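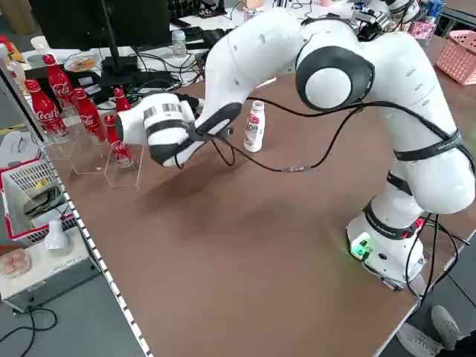 How should bottles be arranged on a stepped display stand?
The tallest bottle is placed at the back, the others are set on the steps in front of it, and each label is turned towards the side from which visitors will approach.

Refreshment Display Diary, Clodura Community Centre
Saturday, morning and afternoon

The display room was opened at the usual hour and the blinds on the street side were raised halfway. Work today was confined to the cold drinks display for the Brennan Room, which is to be ready for the autumn program. The hot drinks counter was left as it stood and will be dealt with in a later entry.

The clear acrylic stand was brought into use for the first time. It had been delivered by Gresto in the middle of the week and kept in its carton under the bench. The protective film was difficult to remove along the inner corners of the compartments, and a plastic ruler was used to lift it. A metal blade had been suggested in an earlier entry for the old stand and is not to be used on this one. Finger marks show on acrylic at once, so the stand was wiped with a soft cloth and a little soapy water, then dried with a second cloth. Paper towel was tried on the underside and left lint.

The stand was placed on the brown table and the red Coca-Cola bottles were put on it. The aluminum bottles were preferred to cans by those who expressed a view at the last display meeting. They hold the light well and their red shows clearly through the compartments. The tallest was given the back position, where the white script can be read above the others. The remaining bottles occupy the tiers in front. It had been proposed that the lowest compartment be kept for a price card, but a bottle standing there makes the display look settled from the front, and the card can go on the table beside it. The proposal is therefore set aside for the present.

Some time was spent on the direction of the labels. The script wraps around the body of the bottle, and a small turn of the hand is enough to lose part of the name. The practice adopted is to hold the bottle by its cap, lower it into the compartment and make the last adjustment from above. This also keeps fingerprints off the glossy part of the bottle. Staff who prefer to lift a bottle by the body should wipe it afterwards.

A white plastic drink bottle with a pink and red label was also on the table. It is not one of the red group and was not put on the stand. The question of whether the display should include a second kind of drink has been raised more than once since spring. The view recorded in this diary remains that a single colour on the stand reads better from the doorway, and that any other drink should be given its own place on the table. A white bottle beside the red ones does provide some relief to the eye, and this may be taken into account when the final layout is settled.

At 11 the display was viewed from the doorway, from the reception desk and from the low chairs by the window. From the doorway it was clear. From the reception desk the glare from the ceiling lights was noticeable on the shoulders of the bottles. The chairs gave the least satisfactory view, as the front tier hides a good part of what is behind it when the viewer is seated. Raising the stand on a block was considered. A block of 15 centimetres is available in the storeroom, left over from the Bravgate exhibition, but it is painted dark green and would need to be covered. No decision was made.

The stand specification asks for a clear margin of 20 centimetres between the stand and the edge of any table to which the public has access. This figure should be checked with a tape measure when the stand reaches the Brennan Room, where the tables are narrower. The same sheet allows for a load of up to 3 kilograms on each tier. Full bottles will be weighed before the opening, and the result will be written on the inside cover of this diary.

The lunch period was quiet. A delivery of cups arrived for the kitchen and was signed for at the side entrance. The cups are the wrong size for the dispenser and have been put on the lower shelf until the supplier replies.

In the afternoon the wording of the price card was reviewed. The earlier draft used the phrase "refreshing selection", which was felt to be more than the display required. The revised card gives the name of the drink, the price and the words "Please ask at the counter". It will be printed in black on cream card, in the same lettering as the room signs. A request to add the centre's crest was noted and declined on grounds of space.

There was also some discussion of whether visitors should be permitted to take bottles directly from the stand. The current rule is that the display bottles stay where they are and that sales are made from the refrigerator behind the counter. The rule was set down when the old wire rack was in use and often tipped. The new stand may justify a change, but the front compartment would soon be bare during a busy interval, and someone would have to keep filling it. The rule stands until the end of November and will be looked at again then.

Dust remains a concern. The old rack could be shaken out at the back door. The acrylic stand has corners that will gather dust and must be wiped by hand, with the bottles taken off first and returned in the same order. A sheet of 60 cleaning cloths has been ordered, to be kept in the drawer beneath the till and used for this purpose alone. They are not for the coffee machine.

Matters carried forward: the cover for the green block, if it is to be used; the reply about the cups; the weighing of full bottles; the glare at the reception desk, which may be improved by moving the table a little nearer to the inner wall. The carton in which the stand arrived has been flattened and kept, as the return period has not yet expired.

The blinds were lowered at closing. The key to the refrigerator was returned to its hook and the diary was left on the reception desk for the Monday shift.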